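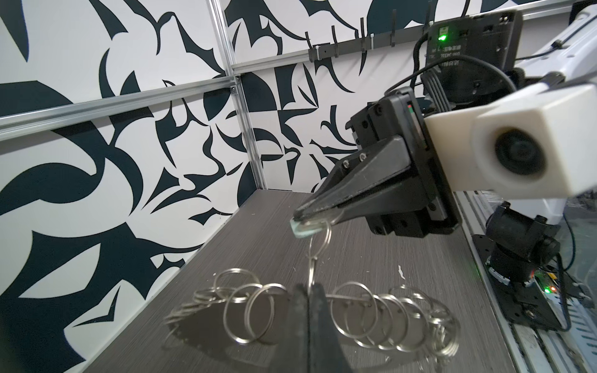 A metal ring puzzle on a dark wood-grain tabletop.

The owner of Destutano wants to talk about tape. We had barely sat down in the back office of her Parcombe shop when she peeled a strip off the inside of her own wrist, slowly, folding it back over itself and keeping it low to the skin, and held it up like a fish she'd caught.

"See? No red mark. I put that on before breakfast!"

Destutano sells home medical supplies: gauze, tape, tubular bandage, foam dressings, finger cots, eye patches, all the small stuff that people go looking for the evening they get home from the hospital. There are 608 items in the catalog, and she can tell you which shelf any of them is on. She worked as a nurse before she opened the store, mostly with older patients, and that is where the tape thing started.

"I saw so many lovely people with skin like tissue paper," she said. "The wound was healing beautifully and then somebody would rip the tape off and there'd be a new wound right next to it. It has a name, it's a skin tear, and a lot of them can be avoided. I got a bit obsessed."

So what should people be buying? She laughed and said that was like asking what shoes people should be buying. For tough skin and a short job, paper tape is fine, and it's cheap. For something that has to hold on a knee or an elbow, she likes a stretchy cloth tape. For thin or easily bruised skin she goes to silicone every time. Her favorite is the Kokkonen roll, a soft blue one that you can lift and put down again if you got it crooked.

"People pick it up and say, that won't stick, it feels like nothing," she said. "It'll stick! Give it a minute under your hand. The warmth helps."

She has opinions about how tape goes on, too. Skin should be clean and completely dry, with no lotion under it. Lay the tape down from the middle out toward the ends, and don't stretch it as you go, because stretched tape wants to pull back and it takes the skin with it. She sees this constantly, especially with husbands (her word), who like to pull everything tight as a drum.

And taking it off?

"Low and slow. That's what we used to say on the ward. Hold the skin down with one finger, right where it's letting go, and peel back along the skin. Never straight up. If it's really stuck, use a remover wipe and wait 30 seconds. Thirty seconds feels like forever when you've got a grandchild wriggling on your lap, I know, but count it out."
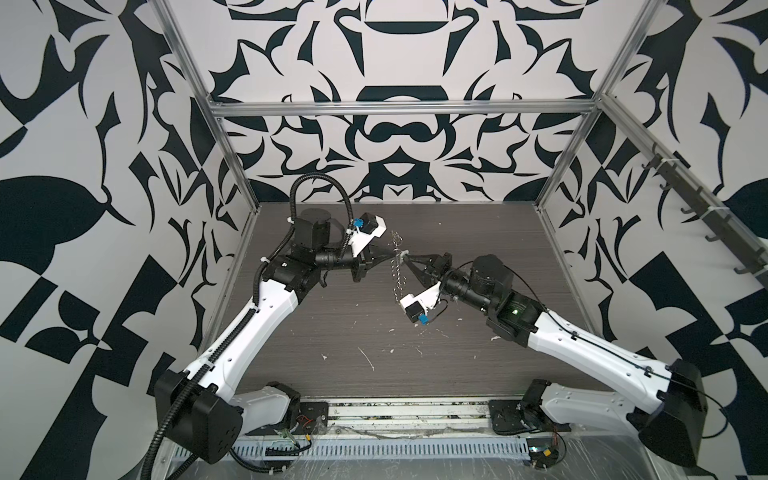 Photo courtesy of Praltstead

The shop still gets most of its business over the counter, though the mail orders are catching up. Each roll that goes out comes with a printed card, a little bigger than a playing card, with the peeling instructions on one side and a ruler on the other. The first batch was 300 cards and she thought they would last a year. They were gone by October — customers were asking for extras to stick on the fridge or hand to the home health aide.

She is just as happy to talk people out of buying things. A woman came in during our conversation with a list copied from a website, and left with less than half of it. "She had three kinds of dressing down for one small graze," the owner told me afterward. "She needed one box and some saline. Come back if it changes, I said, and if it gets hot or smells bad or the redness spreads, don't come to me, call your doctor."

That last part she repeats a lot. She won't look at a photo on somebody's phone and tell them what it is. She will tell them what questions to ask at the clinic, and she keeps a pad by the register for writing them down.

I asked what she wished the manufacturers would change. Bigger print on the boxes, she said right away, and a mark on the roll so you can find the end. She'd also love to see more short rolls. Plenty of her customers need tape for a week or two, and a box of 60 dressings with a giant roll to match is a lot to have sitting in the bathroom cabinet.

"And sample strips. Everybody should try a strip on their arm before they buy. I give them out all day long."

She gave me four. I wore one home under my watch strap, and it came off low and slow, just as promised.

Destutano's next free bandaging hour at the Parcombe shop is on 21st January. Bring your own tape if you have some you hate.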